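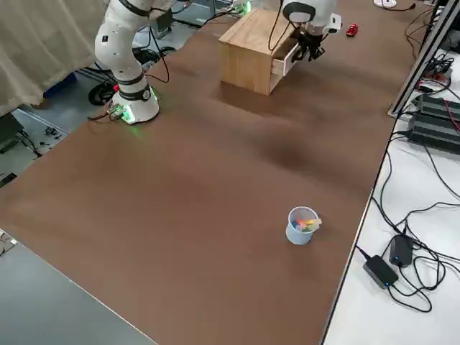 明るい色の木の箱と、少し開いた引き出し。

八月号です。暑いですね! 前号で「次は梅干しの話をします」と書いたんですが、肝心の梅がまだ干せていないので(雨ばっかりで)、予定を変えて引き出しの話にします。梅を楽しみにしていた方、すみません。干せたら書きます。

きっかけは爪切りでした。うちの爪切りは居間の棚の引き出しの、上から二段目の右奥、ということに家族の中ではなっています。それが見つからない。夜の十時すぎに足の小指の爪がタオルケットに引っかかって、どうしても今すぐ切りたいのに、ない。引き出しを開けて、手を突っ込んで、輪ゴムの束と、使いかけの電池と、どこかの旅館でもらった裁縫セットと、コンビニのおしぼりが次々に出てきて、爪切りだけが出てこないんです。結局、洗面所のコップに歯ブラシと一緒に立っていました。立てたのはわたしです。

それで腹が立って、そのまま居間の引き出しを全部抜いて、床に新聞紙を敷いて、中身をひっくり返しました。夜中にやることじゃないですよ。夫は一度のぞきに来て、何も言わずに寝室に帰っていきました。

で、せっかくなので(というのも変ですが)中身を数えてみました。ひとつの引き出しから、輪ゴムを除いて100点。ぴったり100だったので嬉しくなって、もう一回数え直したら、やっぱり100でした。こういうときだけ妙に几帳面になります。

内訳をいちいち書くのはやめておきますが、多かったのはボールペンと、何かの鍵と、取扱説明書のついていた何かの部品です。この「何かの部品」がくせもので、六角形の金具とか、白いプラスチックのつまみとか、捨てた翌日に必要になりそうな顔をしている。うちではこれを全部まとめて「たぶん袋」と呼んでいて、たぶん要る、たぶん棚の、たぶん前の家の、という袋が、もう長いことあります。今回も開けて、見て、閉めました。

ボールペンは一本ずつチラシの裏でぐるぐる書いて確かめました。書けたのは16本。16本もあるのに、宅配便が来るといつもペンがないと言って玄関で足踏みしているんだから、おかしな話です。書けるペンは玄関に2本、電話のそばに少し、残りは台所の缶へ。台所の缶はもともと菜箸が入っていたので、いま菜箸とボールペンが同居しています。煮物をしながらボールペンをつかんだことが、もうあります。

読者の方から前に「片づけの本を読んでもすぐ戻ってしまう」というお便りをいただいていて、返事が遅くなっていました。わたしも戻ります。片づけの本は好きで、寝る前に読むとよく眠れるので何冊も持っているんですが、読んだ本を入れる場所がなくて床に積んでいるくらいなので、偉そうなことは書けません。ただ、引き出しに限っては、何年か前に教わって今も続いていることがひとつあります。

教えてくれたのは、駅の向こうの家具修理の店、タマヨ(看板はローマ字でTamayoです)のドゥバン・オスピナさんです。祖母の小さな裁縫箱の引き出しが途中で引っかかるようになって、持ち込んだのが最初でした。オスピナさんは箱を受け取ると、修理の話より先に引き出しを半分だけ引いて、しばらくそのままにして、横から眺めていました。それから押したり引いたり、ちょっと持ち上げたり。そのあいだずっと黙っているので、わたしはもう直らないのかと思ってドキドキしていました。

「詰めすぎです」

というのが最初のひと言でした。糸巻きが上の板にこすれて、それを無理に開け閉めするから底が下がって、底が下がるから今度は下の段に当たる。引き出しの高さいっぱいまで物を入れないでください、閉めるときに音がしたら多いです、と言われました。音! それまで気にしたこともありませんでした。家に帰って片っぱしから開け閉めしてみたら、台所も居間も、がしゃん、じゃらじゃら、ごりっ、と実ににぎやかでした。

修理のほうは、底板を入れ直して、すべるところに蝋を塗ってもらって、900円でした。安くて申し訳なくて、帰りに隣の和菓子屋で水ようかんを買って引き返して渡したら、オスピナさんは甘いものが苦手だそうで、奥にいたお弟子さんが全部引き取ってくれました。以来、行くときはおせんべいです。

蝋は家でも塗れるというので、それからは自分でやっています。仏壇用のろうそくの短くなったのを取っておいて、引き出しを抜いて、底の両わきの、本体に当たるところへこすりつけるだけ。梅雨の時期に動きが渋くなる木の引き出しは、わたしの場合、たいていこれで機嫌がなおります。塗りすぎると粉っぽいかすが出るので、布で軽くこすってからはめます。石けんを使う人もいますよね。母は石けん派でした。実家のたんすは開けると石けんと樟脳の匂いがして、いまでもホテルで石けんの包みを開けると、冬のセーターを思い出します。

母の話をもう少し。母のたんすには「見てはいけない引き出し」というのがあって、一番上の左の小さいところでした。子どもの背では届かない高さで、踏み台を持ってくると廊下で音がするから、すぐばれる。よくできています。中学生になって背が伸びて、ある日ふつうに手が届いてしまって、開けてみました。入っていたのは、わたしと兄の母子手帳と、へその緒の箱と、デパートの商品券と、それから食べかけの板チョコでした。銀紙がきれいに折ってあって。

隠していたのは絶対チョコのほうだと思うんです。母は今も認めません。電話でこの原稿のことを言ったら「あれは防虫剤」と言っていました。無理がありますよ、お母さん。

さて、音の話に戻ります。「閉めるときに音がしたら多い」を、居間の引き出しでもう一度やってみることにしました。床に広げた100点を、戻す前に分けるわけですが、わたしは「要る・要らない」で分けるとたちまち手が止まる性分です。旅館の裁縫セットひとつで、あの旅館の朝ごはんの鯵がよかったとか、大浴場のスリッパを誰かに履いて行かれたとか、そういうことを考え始めてしまう。なので、座って使うものと、立って使うもので分けました。

爪切り、耳かき、便せん、老眼鏡は座って使う。鍵、懐中電灯、荷造りのひも、はさみは立って使う。座って使うものだけを居間の引き出しに戻して、立って使うものは廊下の棚へ。やってみると迷うものが少なくて、思ったよりはかどりました。はさみだけは座っても立っても使うので、しばらく床の真ん中に残っていて、最後は夫の工具箱に入れました。翌朝「はさみが来てる」と言われました。

仕切りには、ずっと前に通販のプラステル(Plustell)で買った、組み立て式の紙の仕切りを使いました。届いたときは薄っぺらくて、しまったなあと思って放っておいたものなんですが、厚紙なのではさみで好きな幅に切れるんですね。引き出しの内側の寸法を測って、少しだけ短めに切る。ぴったりに切ると入れるときに反って、真ん中がぽこんと浮きます(浮きました)。足りないところはお菓子の空き箱で埋めました。クッキーの箱のふたが、便せんを入れるのにあつらえたような大きさで、ちょっと感動しました。

その便せんですが、引き出しの底からファーンビーの便せんが手つかずで出てきたんです。Farnbyと小さく型押しのある、クリーム色の、もったいなくて使えなかったもの。封も切っていないのに、角のところがうっすら日に焼けたような色になっていて、ああ、もったいながっているあいだに古くなってしまったなと、ちょっとしゅんとしました。引き出しの中なのに日に焼けるものなんでしょうか。紙が勝手に色づくのかな。詳しい方がいたら教えてください。

それで、その場で一枚使いました。夜中の一時に、床に新聞紙を敷いたまま、高校のときの友だちに手紙を書きました。書くことがないので「いま爪切りを探していて」から始めたら、裏まで続いてしまって、朝読み返したらあんまりな文章でしたが、そのまま出しました。返事ははがきで来て、「うちの爪切りは冷蔵庫の上」とだけ書いてありました。

同じ引き出しから出てきて困ったものも書いておきます。まず鍵。どこの鍵かわからないものが多くて、家じゅうの鍵穴に差して回りましたが、合ったのは物置と、もう自転車本体がない自転車の鍵だけでした。残りは捨てるに捨てられず、荷札をつけて「不明」と書いて戻しました。荷札をつけただけなのに、妙に片づいた気分になります。

それから、セルツソンの巻き尺。Celtusonの古い型で、ボタンを押すと巻き戻るんですが、途中で気が変わったように止まる。止まったら振ると動く。仕切りを測るのにこれを使っていたので、測っては振り、測っては振り、夜中に何をしているんだろうと思いました。新しいのを買えばいいのは分かっています。でも父が使っていたもので、ケースの裏にマジックで苗字が書いてあって、その字が父の字なので、もうしばらく振ることにします。

写真も出てきました。知らない犬の写真が一枚。うちは犬を飼ったことがないし、夫の実家にもいないし、裏にも何も書いていない。茶色くて耳の立った、なかなかいい顔の犬です。兄に聞いても知らないと言うし、母に聞いたら「あら、かわいい」で終わりました。いまは冷蔵庫に貼ってあります。名前もつけました。二段目の奥から出てきたので、ニダンメです。

最後に全部戻して、そっと閉めてみました。すうっと入って、最後にことん、というだけ。もう一回開けて、また閉めて、ことん。うれしくて何度もやっていたら、今度は夫がほんとうに起きてきて、何時だと思ってるの、と言いました。ごもっとも。

あれから二週間ちょっと経ちますが、いまのところ静かです。と書きたかったんですけど、昨日閉めたら、じゃら、と小さく鳴りました。開けてみると、座って使わないはずの小銭が入っている。どうも夫がズボンのポケットの中身を空けたらしい。本人は「座って出したから」と言っています。小銭用に空き箱をもうひとつ足すか、小銭は玄関と決めてしまうか、家庭内で協議中です。

お便りへのお返事も少し。「木の引き出しが湿気で開かなくなったとき、どうしていますか」という質問をいただきました。わたしは、無理に引っぱらずに、晴れて乾いた日が続くまで待ちます。急ぐときは、そのまわりに扇風機の風を当てておきます。前に一度、力まかせに引いてつまみだけ抜けて、尻もちをついたことがあるんです。つまみは握ったままでした。開いたらすぐ中身を出して、風を通して、それからろうそくです。それでもだめなら、わたしはタマヨに持っていってしまいます。おせんべいを忘れずに。

もうひと方、「引き出しに新聞紙を敷くのと、包装紙を敷くのと、どちらですか」。うちは包装紙です。新聞紙だと、敷きかえるときに古い記事を読んでしまって終わらないので。今回めくった包装紙は、もうなくなった駅前の洋菓子屋さんのもので、青い小花の柄でした。あそこのモカロール、おいしかったですよね。クリームがバターの、ずっしりしたやつ。覚えている方、いませんか。いちばん外側の焼き目のところが紙にくっついてしまうのを、わたしはいつもフォークでこそげて食べていました。お店をされていた方がその後どうされたのか、ご存じの方がいたらそれも教えてください。包装紙は折り目のきれいなところだけ切って、また敷きました。

皆さんの家の引き出しから出てきた「なぜここに」というものも、よかったら送ってください。はがきでもメールでも。前に「冷凍庫の引き出しから老眼鏡」というお便りをくださった方、あの眼鏡はその後曇りませんでしたか。ずっと気になっています。

次号は台所の引き出しにするか、梅が間に合えば梅にします。今日の空を見るかぎり、干すのは来週になりそうです。ざるはもう洗って、縁側に立てかけてあります。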